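Saturday walk-through, 1st August
Drokano Repair Cafe, Guerra Street hall
Filled in by Katia Longo

Same list as in April, with my comments typed up after lunch. If you want a clean copy without my rambling, Evaristo has the blank on the shared drive.

1. Front door and ramp
OK
The mat has stopped curling up at the corner since Renzo taped it down. I still don't love tape as a long-term plan but it held all morning with strollers going over it!

2. Emergency exits clear
FIX TODAY (done)
The back door had a stack of folding chairs leaning next to it again. I moved them to the closet. Please, please don't lean chairs there, even for five minutes while you set up.

3. Exit signs lit
OK
Both on. I pressed the test button on each one and the battery light came up.

4. Fire extinguishers
OK, one comment
Needles in the green on both, tags in date. The one by the kitchen hangs behind the coat rack in winter, so let's pick a new home for the coats before the weather turns.

5. First aid kit
RESTOCK
We have 9 small bandages left, no burn gel, and scissors that don't cut. I put burn gel on the shopping list twice so Gianni can't miss it.

6. Extension cords and power strips
ONE REMOVED
The orange cord from the sewing corner has a nick near the plug. I cut the plug off and binned it so it doesn't sneak back into the box (it has done that before). No strips plugged into other strips, which made my day. The total for plug-in items on our log is 82, and the stickers are starting to peel on the older ones.

7. Soldering bench
OK
Stands are heavy enough, sponges are there, fan works. Ornella asked for a second fan and I think she's right, it gets pretty thick over there when two people are soldering.

8. Computer bench
OK, with a reminder
Cases get opened only after the power cord is out of the wall, and the cord goes on the hook where the visitor can see it. Switching off at the back isn't enough.

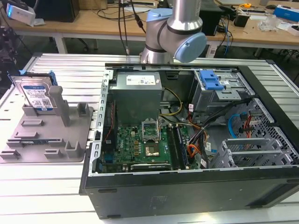 And nobody opens a power supply, ever. If it's bad, it gets swapped whole and the old one goes in the recycling crate. I know Gianni used to fix them at Damden and I believe him, but the rule is the rule and our insurance letter spells it out.

9. Hand tools
MINOR
One flat screwdriver with a chewed-up tip, retired. The drawer labels are great, thank you whoever did those.

10. Kitchen
OK
Kettle cord is fine. Fridge was at a sensible temperature. Somebody's lasagna needs to go home.

11. Sign-in sheet and waivers
NEEDS WORK
Some visitors had signed the sheet but skipped the waiver. Could the greeter keep both on one clipboard? Renzo is going to try that next time.

Still open: burn gel, scissors, second fan, new spot for the coats. Text me if you pick one up and I'll cross it off.

Katia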